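Skjelbred wire drying frame - six weeks on

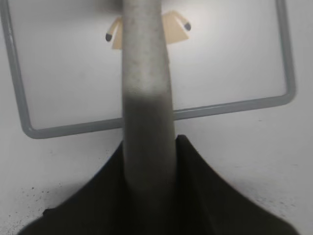

The wire part lying flat on the white top, with the grey rod in front.

I bought this from the Drollby shop on a wet Tuesday when I had gone in for lightbulbs and nothing else. It's a flat-pack drying frame for small stuff, socks and tea towels and the odd swimming costume, and it was cheap enough that I didn't stop to think about where it would live. (It lives in the bathroom. There was nowhere else.)

You get a big rectangular wire piece with rounded corners, a long rod, a little bag of plastic bits and a folded sheet of instructions with no words on it at all. I quite like instructions with no words, but these ones show step three from underneath and step four from the back, and I had the whole thing facing the wall before I noticed. Took it apart again, made a cup of tea, started over. Second go was fine and I didn't need any tools, just a firm shove and some muttering.

The wire is the best thing about it. The corners are properly rounded, so nothing snags, and I've hung a very elderly lace-edged pillowcase on mine without pulling a single thread. My old Vamen one had square corners with a nasty sharp weld on one of them and it ate two pairs of tights before I gave up on it. The grey is nice as well, sort of quiet. I was worried it would look like something out of a hospital but it goes with the tiles.

The rod I'm less keen on. It marks if you so much as look at it, and wiping it down with a damp cloth only moves the smudges along a bit. Washing-up liquid shifted most of them, and then I leaned a wet umbrella on it and we were back where we started. If you're fussy about that sort of thing you'll want to keep a cloth handy.

As for how much it takes, I get a full load of smalls on there if I'm careful, or four tea towels if I'm not. Don't try jeans! I did, on the first weekend, and the whole lot leaned over like a drunk uncle and ended up in the bath. Bath towels are a no too, unless they're the thin sort you take camping.

I did ring the shop to ask about spare plastic bits, as I'd trodden on one, and they were lovely about it. The part number is 2452 if you need it, and mine came in the post a couple of days later in an envelope far too big for it. There's also a branch in Etdale that keeps them behind the counter, but you have to ask.

Would I buy it again? Yes, I think so, for a small bathroom or a student room. For a family of five you'd need three of them and a lot more patience than I've got. I'm giving it four out of five, with the missing one for the smudges and for step three.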